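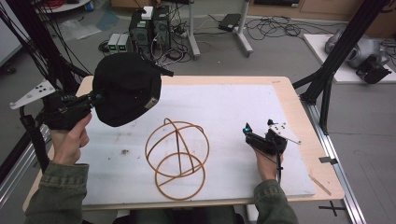 Cap in the left gripper, right one open and waiting. Ring globe on the board.

Tuesday, notebook, evening session

Cap day! I have been looking forward to this one all week, because the cap is the first thing we've tried that has a proper front and back and a top that can squash. Everything up to now has been blocks and tubs, and you can grab a block more or less anywhere and get away with it. A cap minds where you hold it.

Setup as last time. Two hand-held grippers, marker plates on both, white board on the table as the work surface, wire globe in the middle as the stand. The job is: pick the cap up with the left, bring it over the globe, open the brim side with the right, lower it on, let go with both. We want lots of clean runs of a person doing it by hand so that the arm has something decent to copy later. Chaltu Jemal did the arm side of this at Trernent and her advice was to do the whole job slowly and the same way each time for the first batch, then start mixing it up. So that is the plan.

Target for the batch is 200 runs. Not tonight, obviously.

Notes on the grip while I still remember:

Picking up by the crown works far better than by the brim. By the brim the cap swings round and you spend ages chasing it. By the crown it folds in a little between the fingers and sits there quite happily. I did lose a few when I squeezed too hard and the fabric slid out sideways, so go gently and stop as soon as it lifts.

Come in from the side, with the gripper nearly level. From straight above, the fingers press the crown flat before they close and then there's nothing to hold.

The globe is springy. I love how it looks but it does wobble when the cap touches it, and if you let go during the wobble the cap ends up crooked. Wait for it to settle. Chaltu reckons we should tape the bottom ring down. I'd rather try a heavier base first, as tape on the board lifts and leaves gunk, and the board is grubby enough already.

The marker plates. Keep your wrist turned so that they both face outwards. I caught myself rolling the left one under while reaching across, and when I played back that run the tracking had jumped a good hand's width to one side. Binned it, and binned the one after to be safe.

Cables: let them hang down from the handle. I tried looping mine over my arm and it tugged at just the wrong moment every single time.

Stopped for tea, then had a look through the finger cameras.

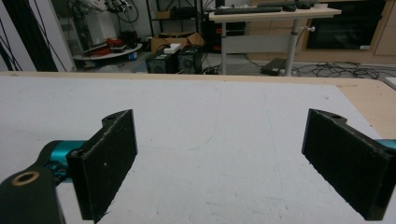
View between the fingers, both pads in shot, gap open.

Really pleased with this. The pads sit evenly across from each other and I can see both faces, so when the cap comes in I can tell which side touches first. I spent most of last month fiddling with the camera angle (thank you to whoever left the small hex keys out at Gakadance, you saved me a trip) and it was worth it. The old angle showed mostly table.

The fuzzy faces on the pads are staying. I had the smooth ones on in February and the cap simply slipped through — like picking up a wet sock with two spoons. They do collect fluff, so wipe them at the start of each session. I forgot.

One worry is how much of the room gets into the view. Desk, shelves, computers, everything. Asfaw, which is what we call the training script (long story, ask Chaltu), trims the top of each picture before it learns anything, but the trim was set for the old camera angle. Needs redoing before we feed it the new batch. I also want to record a few runs with the board turned a little, so it doesn't decide that a cap only ever lives in one spot.

Run 9 is the best of the lot. Smooth pick, hardly any wobble, brim facing forwards at the end. I actually cheered. If you want to see what we're after, watch that one first. It's in the Nokitness folder with the rest of tonight's files, and the notes file next to it says which ones to skip.

To do:

Redo the trim in Asfaw
Find a heavier base for the globe
Wipe the pads (first thing!)
Try the job with left and right swapped over
Ask Chaltu whether the hand-over version is worth a go, left to right in mid-air

Still to settle: do we count a run as good if the cap is on but the brim points backwards? I say yes for the first batch and no after that. Write your vote under here if you disagree.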